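4.2 Washing intervals and who keeps them

Diaries came back from 831 households, 400 of them in Riker and the rest split between Proltau and the Hamdy estates. Return was best in Riker, where the forms went out through the water company with the bill. Proltau was slower. Most of the late forms there turned up in October, after the reminder card, and a handful had clearly been filled in at one sitting (same pen, same slant, every line the same). Those were kept in but flagged. Dropping them moves nothing in the main table.

The first result is plain enough. People wash bath towels less often than they say they do. In the opening interview the usual answer was "every week" or "weekly, more in summer." The diaries tell a longer story, with gaps between washes that stretch whenever there was a holiday, a sick child, a broken dryer, guests. Gosling and Fairclough found the same drift for bed sheets and put it down to memory. We think memory is part of it. The other part is that a towel has no clear owner in many homes, so the wash has no clear start date. Ask two adults in one house when the blue one last went in and you get two answers.

Figure 1. Four black fingers below a silver metal hand bracket.

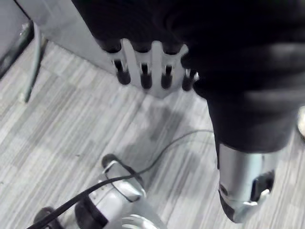

Detail of Figure 1: the rounded fingertips, dark and glossy.

Household size matters, though less than expected. Larger homes ran the machine more often but did not wash each towel more often. What they did was mix. Towels went in with whatever was already there, to fill the drum, and came out when the load did. Single-person homes showed the opposite habit – they waited for a full towel load, and with only a few towels in use the wait got long. Several wrote this in the margin without being asked. "Not worth running it for one" is typical.

Water price had no effect we could find in Riker. In Proltau metered homes washed a little less often than unmetered ones, but metered homes there are also newer and have better fans, so we would not lean on it. Majali's earlier work on the same streets ran into this too.

4.3 Drying between uses

Drying was recorded with a tick box. Bar, hook, door, radiator, floor, other. Bars were the most common answer everywhere, then the back of the door. Hooks came up mostly in rented homes in Hamdy, where tenants are not supposed to drill and use the stick-on kind. Radiator use depends on season and we only have the one season, which is a real limit.

A towel spread flat dries faster than one bunched on a hook. Well known, and our diaries fit with it in a loose way: hook homes reported musty smell more often and also washed more often. Which comes first we cant say. Some people wash because of the smell, some just changed their hooks for a bar after a bad winter and their numbers sit oddly in the middle. Folding over the bar in thirds was mentioned as a space saver by respondents with shared bathrooms and it appears to undo most of the benefit.

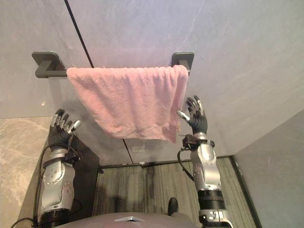
Why were hand towels left out of the drying counts?
Hand towels move between the kitchen and the bathroom in many homes, and the diary had no way to record which room they were in, so only bath towels were counted.

Ventilation is the harder question. Homes with a window and a fan mostly used the window. Homes with a fan only often left it off in the evening because of the noise, and this came up most among parents of small children. Rathnayake suggests asking for fan run time directly. We had a line for that on the pilot form and took it off after complaints that nobody looks at the clock when they get out of the shower. Fair point. A cheap humidity logger would settle it and should be in the next round.

The Clurnodora softener question can be dealt with quickly. Respondents who used it rated their towels softer and also said they dried them less well, which matches what people generally say about softener and absorbency. No difference in wash interval. We do not report it further.

4.4 Coding and disagreements

Free-text notes were coded by two readers, Mtshali and Majali, working apart and then comparing. There were 5 codes to begin with: smell, stain, guests, routine, spare capacity. "Routine" was a problem. One reader used it for any fixed day, the other only where the respondent named a rule ("sheets and towels go togther"). We settled on the narrower use and recoded the Riker forms from the start. The Proltau forms had not been touched yet at that point.

Notes that only gave a reason for not washing were left uncoded in the first pass. This was a mistake. Rain, the line being full, the machine in use by a neighbor in shared laundries – all of these shape the interval as much as any reason for washing does. They were added back as a single code, "blocked," and in Hamdy it is the most used of the lot.
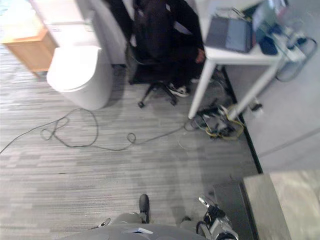
Figure 2. White toilet with closed lid and light orange-brown wooden cabinet, gray carpet.

Remaining disagreements went to Fairclough. Mostly short notes, one or two words, where either code would do. "Beach" was coded as stain. "Mum coming" as guests. "Dog" was left out in the end, no way to tell if it meant hair, mud or a bath for the dog. Full list of codes in the appendix, with the wording of the form as sent.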